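Nilville Book Barn – romance paperback sale, walk-through checklist
Checked by: Lucinda Brannigan
Date: Tuesday, August 10, 2021
Doors open to public: 10 am

1. Front entrance and ramp – OK
Ramp clear. Mat at the door curls up on one corner, taped it. Tape won't last the weekend, needs a new mat.

2. Fire exits – FAIL, fixed on the spot
Back exit had six boxes of category romance stacked in front of it. Moved to the side hall. Whoever unloads tommorow: not there. Side exit OK, sign lit.

3. Occupancy – OK
Posted limit is 400. Last sale in February we never got near that but the signing line bunched up by the register. Run the line along the west wall this time.

4. Shelving, fixed – OK with comments
Bays 1 to 14 checked by hand. Bay 9 (small town / second chance) wobbles when you pull from the top shelf. Wall bracket loose. Tightened, recheck Friday. Hardcovers down to the bottom two shelves please, they keep drifting up.

5. Folding tables – 1 FAIL
Leg lock on the Gronow table doesn't catch. Pulled it, tagged it, it's in the office. Do not put it back out because you're short a table. The Dollberg ones are fine, max two layers of books on each.
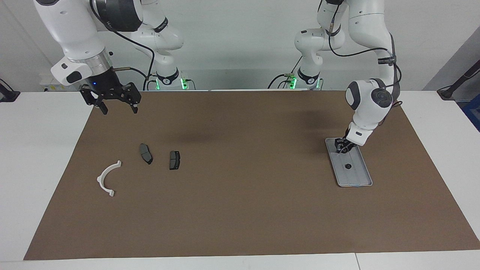 Work area, brown mat on white table.

6. Box weight – needs work
Donated boxes are way too heavy. Mass market in the small boxes only, fill to the line, no more. Two people on anything marked H. Almost 1000 paperbacks still to come in from storage and I don't want anybody's back going out over a carton of billionaire bosses.

7. Step stools – OK
Both have rubber feet. The old wooden one is gone, finally. Customers do not use stools, staff gets the book down.

8. Electrical – OK with comments
Extension cord to the register runs across the walkway. Cord cover on order from Cumus, not here yet. Use the rug and tape til then. Fairy lights on the historical display: unplug at close. Were left on overnight again.

9. Candles – FAIL
The "book boyfriend" table had three real candles on it. Lit. Next to paper. Swapped for battery ones. I get that it looks nice.

10. Signing table – OK
Chair is sturdy, water stays on the floor side and off the books. Leave a gap behind the author so she can get out without climbing over anyone. Banner stand is top heavy – sandbag on the base.

11. Damp and mold – comment
Smell in the corner by the paranormal section. Pulled about a shelf's worth, spotting on the page edges of the older ones. Bagged, not for sale. Wall feels dry but want the landlord to look at the gutter outside.

12. First aid kit – FAIL
No medium bandages, burn gel expired. Restock before doors. Kit goes back on the hook by the restroom, not in the drawer.

13. Fire extinguishers – OK
Both in the green, tags current. Cardboard Duke was standing in front of the one by the register. He's been moved to the window.

14. Cash handling – OK
Float is 600, locked. Two people for the count at close.

Open items: door mat, bay 9 recheck, Gronow table repair or toss, cord cover, gutter, first aid restock.

Result: OK to open once item 12 is done. Text me when it is, I'll sign the sheet then.

LB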